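Brumeo Event Registration — Organiser's Guide
Section 8: Setting up a conference with workshops

Use this section if your event has a main programme and a choice of workshops. For a single talk or an evening meeting, go back to Section 3 and use the short form. You need an organiser login. Helpers with a desk login can check people in but can't change the programme.

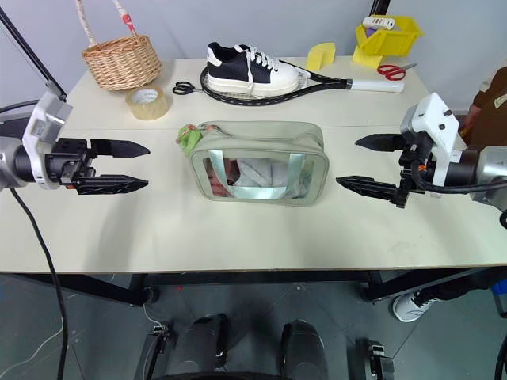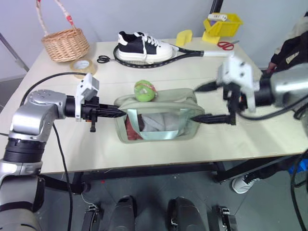

8.1 Create the event

1. Sign in and choose New event, then Conference.
2. Type the event name as you want it on the badges. Anything longer than one line is shrunk to fit.
3. Enter the venue. If you have used it before, pick it from the list so that the room sizes are carried over.
4. Set the opening and closing times for registration. Closing time is taken as midnight unless you change it.
5. Press Save draft. The event stays hidden from the public until step 6 of 8.3.

Note: Drafts made before 10/17/21 used the old room list. Open each one and press Refresh rooms before you go any further.

8.2 Add workshops

1. Open the Programme tab and choose Add session.
2. Enter the title, the presenter and a short description. The description box holds 799 characters, including spaces.
3. Choose a time slot. Sessions in the same slot are treated as alternatives and a delegate can book only one of them.
4. Set the number of places. Leave out the presenter and anyone helping to run the session.
5. Tick Waiting list if you want one. Places that come free are offered in order, and each offer lapses after 10 hours.
6. Repeat for each session, then press Check clashes.

Check clashes looks for presenters booked twice and rooms used twice. It does not look at the keynote — you will have to compare that by eye.

Caution: Deleting a session also deletes its bookings. To move a workshop, use Change slot. Delegates are then sent a message and keep their place unless they have something else at the new time.

8.3 Set fees and go live

1. Open the Fees tab. Add one line for each rate, such as full, unwaged or student.
2. For a free place, enter 0. A blank box means the rate is switched off.
3. If member groups pay by invoice, tick Bill to group and choose the groups.
4. Under Access, list what you can offer: hearing loop, step-free entry, childcare, interpreters. Delegates see only the items you list.
5. Press Preview and make a test booking at each rate. Test bookings are marked T and can be cleared in one go.
6. Press Publish.

Note: One account can hold up to 3,909 bookings across all live events. The regional groups at Floldale and Asham share an account, so check the total on the front page before either of them opens a large event.

8.4 If something goes wrong

Confirmation emails not arriving: check the sender address under Settings. It must be one you have verified.

Workshop shows as full too early: look for unpaid bookings. These hold a place until they are paid or cancelled.

Badges print with the wrong group name: correct the group record first, then reprint. Editing the badge alone won't last past the next update.

For account limits and invoices, write to Frøydis Wallin at the support desk. Templates for the El Sherbiny badge printers are in Section 10.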